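Workshop tips: recording demonstrations inside an old desktop PC

We record arm demonstrations at Lill on scrapped desktop computers. They're cheap, they open in a minute, and the cables give the policy plenty to learn from. A few habits have saved us a lot of thrown-out episodes.

Pick one case and stick with it for the first 80 episodes. Change cases after that.

Wipe the wrist camera lens before every session. Thermal paste gets on everything.

Set exposure by hand with the case already open. Auto exposure hunts when the gripper crosses from the dark floor of the case to bright metal.

Go slowly near the power wires. They spring back, and a fast pull teaches the arm to yank. Let the fingertip come to rest for a moment before closing — the pause makes it much easier to mark where the grasp starts.

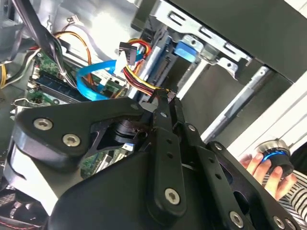
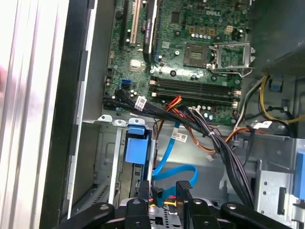
Wrist camera views inside an open desktop case, with the gripper in among the cables and the board. The hand on the control knob is in the first one.

Keep the operator's sleeves pushed up if the hand works close to the case. Agnese Juška goes through our recordings and flags any episode where an arm blocks the part being handled.

Move the case a little between episodes. A couple of inches and a slight turn is enough. Write the new position in the log before you start recording.

Stop after 38 episodes and swap operators. Tired people take shortcuts, and the shortcuts end up in the data.

Keep the failed grasps in a separate folder — don't delete them. We went back to ours in April and used most of them.

Name folders by case, operator and task, in that order. Check free disk space too. Our set is at 1280 episodes and the drive filled up twice.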